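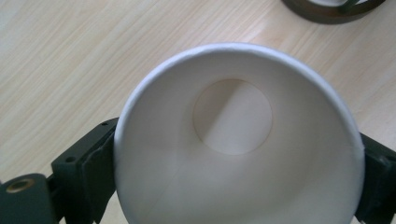 4. How the drivers used their practice laps

I'll start with the part of the season I found hardest to make sense of. Brinitov ran 17 drivers across the year in its junior single-seater program, and every one of them got the same amount of track time before a race weekend. What they did with it was all over the place. Some went out and pounded around until the tires were done. Others did three laps, came in, talked for ages, and went out again.

I wanted to know if either habit showed up in the qualifying results. So I took the timing sheets from Zestaline, the short track where the program does most of its testing, and matched them with qualifying at Canpolat and Wostow. That gave me 2000 practice laps to start with. I threw out in-laps, out-laps and anything run behind a safety car (plus one very long morning in April when the timing loop at turn six kept dropping out), and I was left with 1000 laps I trusted.

4.1 Long runs and short runs

I called anything over eight laps a long run. Yes, that's a bit arbitrary! I tried six and ten as well and the picture barely moved, so I stuck with eight.

Drivers who did mostly long runs were more even from lap to lap, and I think most team managers would have guessed that. Their best single lap in qualifying was no better, though. At Wostow it was a little worse, mainly in the last sector, where the track drops downhill into a tight left and you really have to trust the brakes on the first try. The short-run drivers had more goes at that corner on fresh tires, and my hunch is that it helped them. I can't prove it from timing sheets alone.
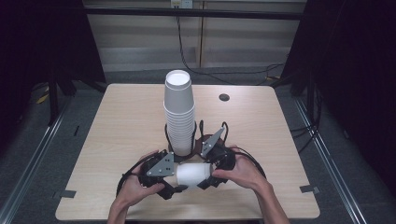

Figure 3. Two-handed hold on the gripper, with a paper cup on its side between the jaws.

4.2 Rookies

The rookies need their own paragraph - they messed up nearly every neat pattern I had. A first-year driver at Canpolat is still finding out where the bumps are, and a short run doesn't leave much room for that. For this group the long runs did seem to pay off in the first half of the season. By the second half the gap had closed, and I couldn't tell the rookies from the others on run length at all.

I also asked each driver to fill in a one-page form after practice. The return rate was poor. I got 30 forms back over the whole year, and a good many of those just said "car felt fine" or complained about understeer. I've used them for background and nothing else.

4.3 What I'd be careful about

The weather at Zestaline is kinder than at the other two tracks, so the practice laps are mostly dry and the qualifying laps are mixed. I corrected for track temperature where I had it. Fuel load is the bigger worry, as the team only wrote it down for some sessions, and a heavy car on a long run looks slow for reasons that have nothing to do with the person driving it. I come back to that in Section 5, using the weigh-in records.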